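Home | Posts | Shed | About | Contact
Print this post | E-mail this post

Small Things, and Where They Refuse to Live

I own a great many objects that would fit in a fist. Spools, blocks, little frames with nothing in them, cylinders whose lids I trust and whose contents I don't. On Friday I decided to sort them, on the grounds that it was raining and I had run out of respectable excuses.

My usual method comes from Jouko Jääskeläinen, who once told me that everything small should be tipped out onto one surface before a single decision gets made. Jouko lives in a very tidy apartment and I suspect he has been tipping out the same four items for years. Still, I tipped.

The first problem is categories. "Thread" was fine. "Containers" was fine until I had to decide whether a container with something in it counts as a container or as the something. "Miscellaneous" filled up in 7 minutes and had to be closed to new members.

The second problem is color. Rami Masri sorts by color and swears by it, and his shelves do look lovely, like a paint store with opinions. I tried it. You end up with a green spool next to a green basket, which is very soothing, and no idea at all where the batteries went.

So I fell back on trays and baskets. I have two rules for these. A tray is for things that slide, and a basket is for things that roll, and anything that does both goes wherever I happen to be standing. 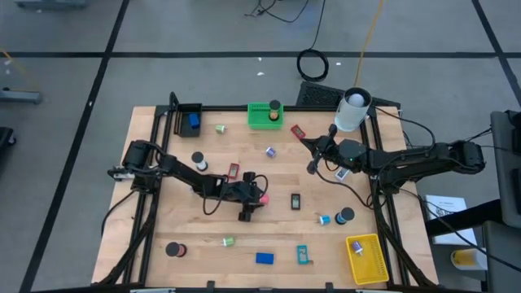
The spools are the worst of it. One spool is a useful item. Three spools, each a different color and none of them near the others, are a lifestyle. I bought a Harkari drawer unit last September to settle the matter, and it now holds takeout menus and one very long shoelace.

Cylinders at least have the decency to stand up. I put the tall ones at the back, then moved them to the front because I couldn't reach past them, then left one in the middle to think about what it had done.

Syahrul Khoo wrote in after my last post to ask why I don't just throw half of it away. Syahrul, I did. This is the other half.

Next up is the hall closet, if I can get the door open.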